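Paper cups, two hands and a lot of patience

Farhad Nikzad spends most of his working day taking paper cups out of a stand. He runs the recording side of Wulico, a small project that collects examples of ordinary kitchen and canteen jobs so that a robot arm can be taught to do them. He and I spoke in the middle of the afternoon, between sessions.

He came to the job from catering equipment, where he repaired drinks machines for a firm called Drilard. "I knew cups already," he said. "I knew that they stick. Anyone who has filled a dispenser knows that. You pull one and get three."

That sticking is the reason the job was chosen. A person feels the second cup come along with the first and gives it a small twist without thinking. Nikzad wants that twist in the recordings. The people who do the work hold a gripper in each hand and have to do everything through the jaws.

"For the first hour they all squeeze too hard," he said. "A cup is very easy to crush. Then they get used to it and start going too fast, and that's no good to us either. I ask them to work at the speed of someone who isn't being paid by the cup."

The first plan was to collect 200 good examples and see what the model made of them. It learned to reach for the stack and close on it, and very little else. The target went up to 600, then was dropped altogether. When we spoke the count stood at 1,977 for cups alone.

I asked what makes an example good. He said it has to start with the grippers clear of the stand and finish with a cup let go, and whatever happens between the two can be untidy. "If you fumble and then fix it, I keep that. If you fumble and stop, I throw it out. The fixing is what we're short of."

Yaw Osei, who trains the model, had a different view at first. He wanted clean runs only and spent a few weeks in August sorting the messy ones into a separate folder. "I put them back in," he told me. "The clean set gave us a policy that was fine until anything slipped. Then it just waved about next to the stack." The two of them still disagree over how many fumbles is too many.

Views are recorded from the grippers and from higher up, and Osei checks that they line up before he uses any of them. 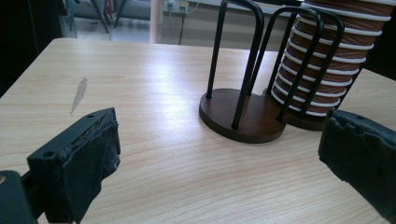
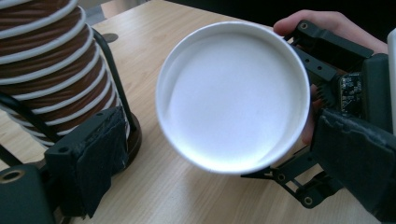
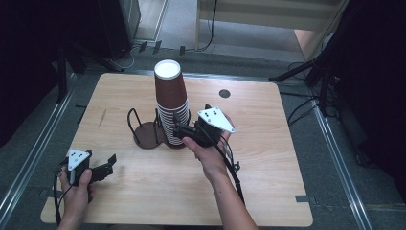
The cup stand, with the hand-held grippers in use at the table.

What comes after cups

The next job on the list is lids, which Nikzad is not looking forward to. A lid has to be pressed down evenly all the way round, and he thinks it may need a softer pad on the jaws. Osei would like to stay with cups a bit longer and try other sizes first.

A second site at Medina will start recording later in the year, with its own tables and its own people. Nikzad has written them a sheet of instructions that runs to 2 pages. Most of it deals with how to put the cups back.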